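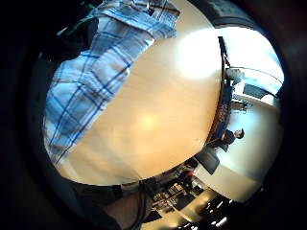
Plaid fabric in pale blue and white, with darker stripes that cross to make a grid.

How Plaid Cloth Is Made
Gwynne Pages for Young Readers: Materials

Plaid is a pattern of stripes that cross other stripes. The stripes going one way and the stripes going the other way meet at square corners. In many plaids the pattern is made by the threads themselves. The color is put into the thread first, and the cloth is made afterward.

Words to know
Yarn: a long strand made of many short fibers twisted together.
Warp: the yarns that run the long way on a loom.
Weft: the yarns that run from side to side.
Loom: a machine or frame that holds the warp tight while the weft is passed through.
Sett: the list of colors and thread counts that makes one full plaid pattern.
Selvage: the firm edge on each side of a piece of woven cloth.

Fibers and yarn
A cotton fiber is short and very thin. One fiber breaks easily. When many fibers are laid side by side and twisted, they press against each other and cannot slide apart. The twisting is called spinning. Wool is spun in much the same way, although wool fibers have a natural wave in them and are usually longer than cotton fibers.

You can test this with a cotton ball. Pull a small tuft from it and tug the ends. The tuft comes apart. Now pull out another tuft, twist it between your fingers until it is tight, and tug again. It takes more force to separate.

Coloring the yarn
Yarn is dyed in large tanks. The dye is mixed with water, and the yarn stays in the tank until the color has moved into the fibers. It is then rinsed to remove dye that did not attach. Some dyes need salt in the water and some need heat.

Cloth made from yarn that was colored first is called yarn-dyed cloth. The other method is to weave plain cloth and print stripes on it. To tell the two apart, look at the back. Printed cloth is often paler on the back. Yarn-dyed plaid usually looks nearly the same on both sides.

Setting up the loom
The warp goes on the loom before any weaving begins. Every warp yarn must be in the right order, and one yarn in the wrong place makes a fault that runs the full length of the cloth.

The Prinaveck sample loom used for this page has 2354 warp yarns. Each one passes through a small loop called a heddle. The heddles are fixed to frames called shafts. When a shaft is lifted, all the yarns in its heddles go up together, and a gap opens between the raised yarns and the lowered ones. This gap is the shed.

Weaving
Weaving repeats the same steps.

1. A shaft lifts and the shed opens.
2. The weft yarn is carried across through the shed.
3. A comb called a reed pushes the weft yarn against the finished cloth.
4. The shafts change places, and a new shed opens.

On a hand loom the weft is carried in a shuttle, a smooth holder pointed at both ends. Many factory looms use a jet of air or a jet of water to send the weft across.

In plain weave, each weft yarn goes over one warp yarn and under the next. In twill weave, it can go over two and under two, and each row starts one yarn farther along. Twill has fine slanted lines on its surface. Plaid can be made in either weave.

How two colors make three
Suppose the warp has blue stripes and white stripes, and the weft has the same. Where blue crosses blue, the square is solid blue. Where white crosses white, the square is white. Where blue crosses white, tiny points of both colors lie next to each other. From a short distance the eye mixes them, and the square looks light blue. There is no light blue yarn in the cloth.

Adding a third yarn color gives three solid colors and three mixed ones, for a total of six. Four yarn colors give four solids and six mixtures, for a total of ten.

Reading a sett
A sett is written as a row of colors with numbers. The one below is called Gumevbridge Check.

White 20, navy 4, white 20, blue 33

The weaver puts 20 white yarns on the loom, then 4 navy, then 20 white, then 33 blue, and starts again from the beginning. One full set is a repeat. When the weft follows the same list and is packed as closely as the warp, the repeat is square. When the weft is packed more loosely, the pattern is stretched the long way.
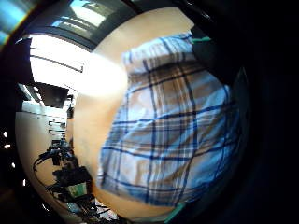
Why do plaid lines bend when the cloth is folded?
The lines are yarns in the cloth, so they go wherever the cloth goes. A fold curves the surface, and the yarns curve with it. They become straight again when the cloth is laid flat.

Stretch and direction
Woven cloth stretches very little along the warp or along the weft. It stretches much more on the slant between them. The slanted direction is called the bias. When cloth is pulled on the bias, the small squares between the yarns lean over and become diamonds.

Matching the pattern
A shirt is sewn from many pieces. If the pieces are cut without planning, the stripes do not meet at the seams. The cutter lines up the same part of the repeat on each piece before cutting. Large repeats waste more cloth than small ones. The Havex cutting chart gives 254 centimeters of cloth for a plaid shirt in its largest size, and less for the same shirt in a solid color.

Try it with paper
Cut strips of blue paper and strips of white paper, all the same width. Lay one set side by side and tape down the top ends. Weave the other strips through, over one and under one. Push each strip up against the last. Change the order of the colors and write down the sett you used.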